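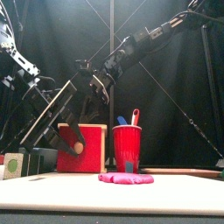
Uvwood Peg and Box Set, data card

Filed under: Data cards / Tabletop objects
6 May 2023 – by Raquel Louro

Uvwood is a set of small household and workshop objects used for placing and sorting tasks on a low white tabletop. This card covers the objects and how they are laid out. The wooden box is the main item in the set: it has a light natural-wood frame and a front face covered in red felt, and it stands slightly left of center with the red cup to its right. The short dowel is the part that gets handled most, and it is held with its round end facing outward, in front of the felt. Other objects stay along the back of the table.

## Contents

The set holds 21 objects, stored in 3 trays. Labels on the trays match the `object_id` column in `objects.csv`. Spare dowels are listed under the same ID as the original, with a suffix.

- box_felt – wooden box, roughly cube-shaped, red felt on the front
- dowel_short – short wooden dowel, light tan
- cup_red – tall tapered plastic cup, red with a white rim, small patch of blue tape low on the front

The remaining entries are in the CSV. Colors there are plain names, picked by eye under the room lights.

## Layouts

There are 34 layouts. Each one is a line in `layouts.csv` giving the object IDs from left to right. Layouts 1 to 16 keep the box and cup side by side. The later ones move the cup or leave it out.

Set the box down first, felt side forward, then the cup. Do not turn the box between takes. If the felt lifts at a corner, press it flat and note it in the `remarks` column.

## Known issues

Two dowels from the Meireles batch were cut short in January and are marked `retired`. They still appear in older layouts. The tray labels use the old Trivoneck numbering in places – check against the CSV before repacking.

## Maintenance

Graça Brandão keeps the trays and the object list. Send corrections to her with the layout number and the object ID. Changes to the layouts go through the Brirnden repository, in the `tabletop` folder.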